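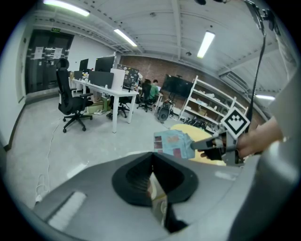 I'd been pestering Leonie Zwahlen for an interview since May, when Nescombe started sending out its hand-held gripper kit, and she finally gave in over a very long phone call (my tea went cold twice). She looks after the kit from the Gustbridge office, which mostly means she answers the emails.

The kit is a pair of grippers you hold and work yourself, so a robot arm can later be taught from what you did. I asked who buys it.

"Small labs, mainly," she said. "People who've got one arm and four students. We've sent out 23 so far and I could tell you where every one of them lives."

It costs £939 for the pair, or £600 if you only want one, and I told her that felt steep for a single. She laughed, rather kindly I thought. "Buy the pair. Everyone who buys one writes to me a month later asking for the other!"

We got on to cloth, my own pet subject. I've had dreadful trouble with anything floppy, and I wanted to know whether I was just clumsy.

"No, cloth is a pain. You pinch it and it goes somewhere else. Brayden Girard did most of our folding sessions and he reckons you need over 1,000 goes before you stop snatching at it. Slow hands. Slower than you think."

And the cables? I grumbled about mine, which catches on my sleeve all the time. She didn't argue. "Yes, I'd change that. Clip it up by your elbow for now. Selina Steiner is trying a lighter one, but I'm not promising you a date, so please don't print one."

Fine, I haven't. I did ask how it stacks up against the Cullent set, and she was fair about it: theirs is lighter, she said, and the trigger is nicer, but you can't get the jaws off without a special tool. Nescombe's come off with two screws. Spare jaws are sold in packs of four, and postage is extra.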